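Home | Notebook | Stock lists | Rota | Contact
Print this page | E-mail this page

2020-07-27

Dye bench, madder series, continued from the January sheets.

Started at nine. Karabo had already weighed out the wool, 40 g per skein, from the Gonwood batch. Scoured all of it again. The water still came off slightly yellow, so the scour in January was probably too short and I would not trust those results for shade.

Mordant: alum at the usual strength, no cream of tartar this time. Assunta wants to know whether the tartar is what pushes the red towards orange. Skeins A to E with tap water, F to K with the filtered water from the tank. Held at 77 degrees for an hour, then left in the pot to cool with the lid on.

The old ring burner is slow on the left side. Swapped to the right one after the first pot. Stelios says the jet wants cleaning and he has the key for it. Please do not use the left ring for anything where the temperature matters.

Dye bath: ground root from Flodari, soaked overnight. Brought up very slowly and kept below 58 for the first part, then up to 65 and no higher. Pot two went over for a few minutes while I was on the phone to Vitale about the missing chalk. Skeins G and H were in that pot and are marked with a double knot.

First look after rinsing: the tap water skeins are clearly redder. F to K are more of a brick colour. G and H are browner than the rest, as you would expect from the overheating, so leave them out of any comparison. All are on the rail by the back window, out of direct sun. They need to be fully dry before anyone judges them.

The spreadsheet for the shade readings is now on the shared drive under Bundden, with the January numbers in a separate tab. Homa has moved the formulas across. Enter readings by skein letter, not by date, or the averages break.

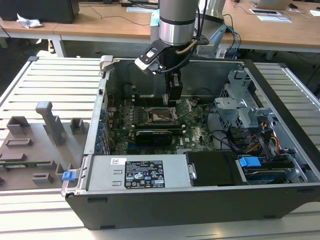 Desktop tower on its side, panel off, memory slots either side of the CPU socket.

Chalk: Vitale say Thursday. I would like to run A to E again with chalk added to the filtered water, to see if hardness alone explains the difference. We have about 5 spare skeins from the same batch, enough for one pot.

Malathi asked for a weld sample alongside. Fine, but in the small steel pan, and after the madder is finished.

To do
- clean jet, left ring (Stelios)
- label the jar of exhausted madder, keep for a second bath
- cut light test strips once dry
- order litmus paper, nearly out

Print | E-mail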